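News > Community > Open House

It was the question about socks that got Teresa Hanrahan laughing. She had spent the better part of the morning on her feet at the Nirkent open house, answering whatever visitors cared to ask about a pair of robot arms and a pile of clothes, and a boy near the front wanted to know whether the robot could find the other sock. "I told him I would buy that robot myself," she said when we finally sat down with our coffee. "I have a drawer at home that would keep it busy until July."

Hanrahan runs the folding project at Nirkent, a small outfit on the far side of the Abreu Building, up the stairs past the bicycle shop. If you have lived here a while you may remember the rooms as the old drapery store, and she likes that very much. People used to come up those same stairs to have fabric measured and cut, she pointed out, and now they come up to watch a machine try to make sense of a T-shirt.

The workspace is plainer than most visitors expect. Several of them told her so, and she takes it as a compliment. "Everybody comes in looking for the fancy part," she said. "I tell them to look at the table. We spent weeks arguing about the table." She wanted a pale surface and pale walls, so that a piece of clothing would be the one thing the software had to puzzle over, and she got her way in the end, though she admits it is not a cheerful color to look at all winter.
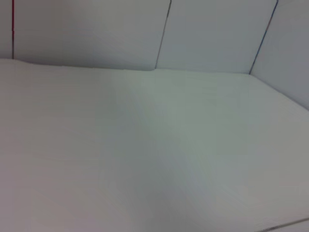
The pale work surface and wall panels at Nirkent.

She came to this work sideways. Her first job out of school was at Driltier, on packaging lines, where every box was the same as the box before it and a machine could do its job with its eyes shut, so to speak. She liked it there and still has lunch with people from those days, but she remembers going home one evening, looking at the laundry on the bed and thinking that none of what she knew would be any help with it at all. "A box holds still," she said. "A box is the same box wherever you set it down. You drop a shirt and it's a new shape every time, and some of it is hiding underneath the rest of it."

That hiding is what she kept coming back to, both with me and with the visitors. A person picks up a shirt, gives it a shake and knows by the feel where the shoulders are, and most of us could do it while talking on the phone. For the machine, each of those little bits of knowing has to be learned, and the way it learns is by being shown. Someone on her team guides the arms through a fold by hand, then does it again with the shirt lying some other way, and then again. They went through 200 folds with their first shirt before she would let anybody switch to a second one. By last summer the total had passed 1,000, and she brought in a sheet cake.

I asked what she thinks about while she watches. "Sleeves," she said right away. A body panel is easy enough, she explained, being a big flat piece that mostly goes where you send it. A sleeve tucks itself under, or rolls over on its own, or decides it would like to be part of the front. She folds her own shirts sleeves first, the way her mother did, and she says there was some friendly disagreement in the office over whether that was the right way to teach it. (Her own method won, but she told me the matter is not closed.)
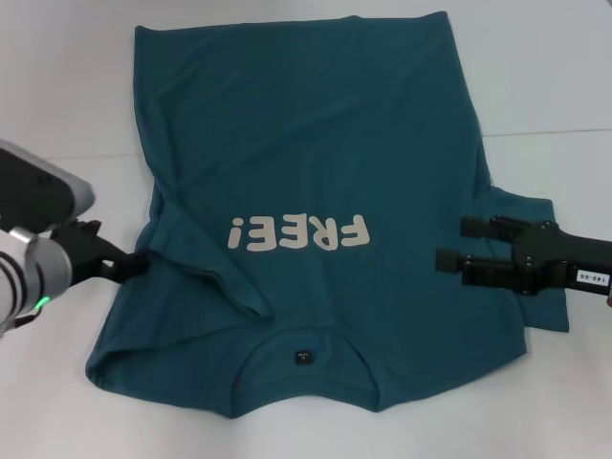
Marguerite wrote in the guest book by the door that she had folded for a family of six for most of her life and had never once thought of it as difficult until she saw it done slowly, and she wondered whether the thing could be taught fitted sheets.

Hanrahan had read that page before I got there and had it marked with a paper clip. Fitted sheets, she said, are a long way off, and she would rather say so plainly than have people go home with the wrong idea. Towels are coming along well. Button-down shirts are on the list, thanks to a small grant from the Nundetti fund that will pay for two more years of work and, she hopes, a better chair for whoever is guiding the arms.

She does get the other question too, the one about jobs, and she doesn't hurry past it. Her aunt worked in a hotel laundry and came home with sore wrists — Hanrahan mentioned those wrists more than once — and she says she would like the machine to take on the part that hurts. Whether it works out that way is up to the people who buy such machines, she said, and she would like more of them to come up the stairs and talk about it.

By then our coffee had gone cold and another group was on its way up. She tucked the guest book under her arm, asked whether I wanted a cookie for the road, and went to meet them at the landing.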